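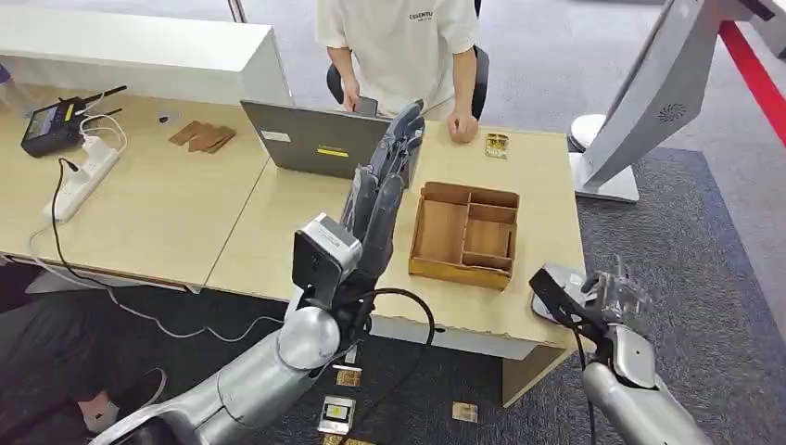 I've been meaning to write up the Landholm compartment box for months, and my sister-in-law has finally shamed me into it by asking for the third time which one to buy. I bought mine in August, when the desk had got to the point where I was moving one pile to find another. It's an open wooden box in a light brown, no lid, with one long section down the left and three smaller cells stacked up the right-hand side, and on a pale wood-toned table like the one in the photo it looks quite at home, even set down at a bit of an angle. Mine never sits straight either. I've given up nudging it back.

I should say first that I'm not a tidy person by nature. I've had the drawer inserts, the mesh cups, the little tower of plastic trays that tips over when you pull out the top one. Most of them ended up in the garage holding screws. What I wanted this time was something low and plain that I could see straight into, because once a thing of mine goes under a lid it's as good as lost until we next move house.

The long section is the reason to buy it. Pens, a ruler, scissors, the good letter opener my aunt left me — they all lie flat, and you can get your whole hand in without scraping your knuckles on the sides. I had a Zelen organizer before this one, a nice enough thing to look at, but it was all little squares and the scissors had to stand on their points. My friend Guilan Cai still has hers and loves it for sewing bits, so I suppose it depends what you keep.

The three smaller cells took me longer to settle. I started with paper clips, stamps and rubber bands, very proper, and that lasted until the first busy week. Now it's stamps in the top one, spare keys and coins in the middle, and the bottom one is for whatever came out of my pockets. I empty that one when it starts to heap. If you're the sort who likes everything sorted down to the last drawing pin, four sections won't be enough and you may want to look at the big Bickerstaff tray, though you'll need a fair bit more room for it.

Room matters more than I expected. My desk has a laptop on it and a power strip, and the cords have a way of creeping across everything if I let them. The box is small enough to live in the middle beside all that and still leave me a spot for a cup of tea. I pick it up and carry it to the kitchen table when I do the bills, and it travels well as long as you keep it level. With no lid, you'll only tip it once. I spent a good 17 minutes under the table looking for a key.

A few grumbles, to be fair to anyone reading. The inside corners collect dust and eraser crumbs, and a cloth doesn't quite get in there, so I use an old paintbrush. One edge on mine was a little rough when it arrived and I gave it a light going-over with fine sandpaper, which fixed it in no time. The dividers are fixed, too, so you can't shift them about to suit a stapler. My stapler lives beside the box now and seems happy enough.

I paid $50 for it, plus shipping, and my husband raised an eyebrow at that for a wooden box. Stela Munteanu down the road found hers on clearance for a good deal less, so it's worth asking at the counter before you pay full price. Even so, I'd buy it again. I've had it on the desk every day since the summer, the colour hasn't changed as far as I can tell, and the joints are as snug as when I opened the parcel.

I'm thinking of a second one for the hall, for mail and dog leads — I'll measure the shelf first this time.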